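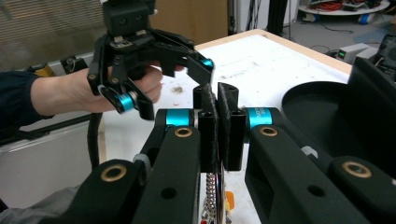 Robotics Club: Where the Gripper Project Stands

Last updated: September 9, 2021

The gripper project is back on the table after the summer break, and there is enough new to report that it gets its own item in this newsletter.

For anyone who joined recently, the project began with a simple question from Štěpánka Kollár. She wanted to know whether students could show a robot how to pick something up by doing the job themselves with a tool shaped like the robot's own hand. You hold the gripper, you do the task, and the camera on it records what the fingers did. Later the recordings are used to train the arm. The idea is well known and other groups have done it. We wanted to build the tools ourselves and find out where the hard parts are.

Most of the hard parts so far have been mechanical. The grippers are black with cyan at the joints, and the arms have brass bushings set into them. Senan Fitzgerald switched us to bushings in the spring, when the plain drilled holes had worn enough that the fingers no longer met in the same place twice. If the pads close a little to one side in one recording and a little to the other side in the next, the recordings are hard to use together. The fingers on the current build close much more evenly. They are also stiffer to squeeze, and people with smaller hands have said so. Senan is trying a softer spring and would like to hear from anyone who finds the handle tiring.

The finger pads are the other open item. Meifang Lu has been comparing pad surfaces, using a beaded chain as one of the test objects. A chain is awkward to handle. It slides, it swings, and it hangs differently every time you lift it. Smooth pads let it slip through. Rubber held it well but would not let go cleanly. Meifang will write up her results in October, and until then please leave the pads on the grippers as you find them. If one comes off, put it in the parts drawer with a note saying which finger it came from.

Recording sessions

We have 911 recordings in the shared folder from last year. Custódio Valente went through them over the summer and marked 94 that should be thrown out. Most of those had a hand blocking the view for too long, or stopped before the task was done. The rest are usable, though many of them are of the same few tasks done by the same few people. We need more variety in both.

Sessions this term are for two people at a time. One does the task and the other watches the screen and keeps the log. Swap halfway through. A few rules from last year still apply:

- Check that the cable is clear of the table edge before you start.
- Open and close the fingers fully once at the beginning of every recording.
- If you drop the object, keep going and pick it up again. Those recordings are useful. Write "drop" in the log.
- Do not trim or rename files. Custódio has a script that does both, and it gets confused by files that have been changed by hand.

Each new member is asked to make 70 recordings over the term. That sounds like a lot, but once you are set up they go quickly, and you can spread them over as many sessions as you like.

The Kosow meet

We have entered the student meet at Kosow again. Last year our arm managed the block stacking and failed the cord task, where it had to lift a length of cord and lay it in a tray. It picked up the cord and then dropped it short of the tray on every attempt. The chain work came directly out of that result.

Oisín Ní Mhurchú is putting together the team and needs people for both the hardware side and the software side. You do not need to have competed before. You do need to be free for the practice evenings, and the dates will go up on the club board once the room is confirmed.

Parts and tools

Please return the small hex keys. Three sets were signed out before the break and one has come back. Spare bushings are in the top drawer, and Senan has the key to it.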